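# Stedik Cloth Kit - two-arm bed tidying, with the training recipe included

I've been folding things badly my whole life, so of course I ended up writing software that makes robots do it for me. The Stedik Cloth Kit is what came out of that (plus a lot of evenings at our Jeverley workshop!). You get the policy weights, the training code, two gripper brackets and the mounting plate, and it runs on most pairs of light arms.

The part I'm most excited about is the method. Older cloth setups I tried learned one long motion from start to finish, and they'd fall apart the second a fold landed somewhere new. We split the job into three short skills - find an edge, pull, and clear - and let a small chooser pick the next one from the head camera. I call it the Shehu switch, after the street where I first got it working.

Clearing is the skill people forget to ask about. Real beds have stuff on them, and if you drag a blanket over a book you get a lumpy blanket and a bent book. 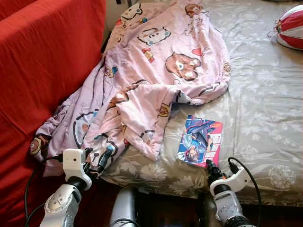

*Left gripper at the blanket folds, right gripper pointing toward the comic book.*

Busy prints used to drive me up the wall, by the way. A flowered sheet under a cartoon blanket is a rotten thing to find an edge in, so I trained on as many loud patterns as I could get my hands on. It helped more than making the network bigger did.

**How it does**

I ran 100 trials on beds the policy hadn't seen, with the blanket dropped any old way. The single-motion baseline got the blanket flat and the loose items off to the side in 50 of them. The switch version got there in 81. Most of the misses were thick quilts, and I'm still working on those.

**What you'll need**

- Two arms that can both reach the middle of the mattress
- A head camera looking down at the bed
- Some 5 hours of your own demos, if your bedding is very different from ours

**Ordering**

Kits ship from Breltenham, usually the same month. The December batch comes with longer gripper cables - a big yes from me, the old ones snagged on everything. The brackets come in white only for now.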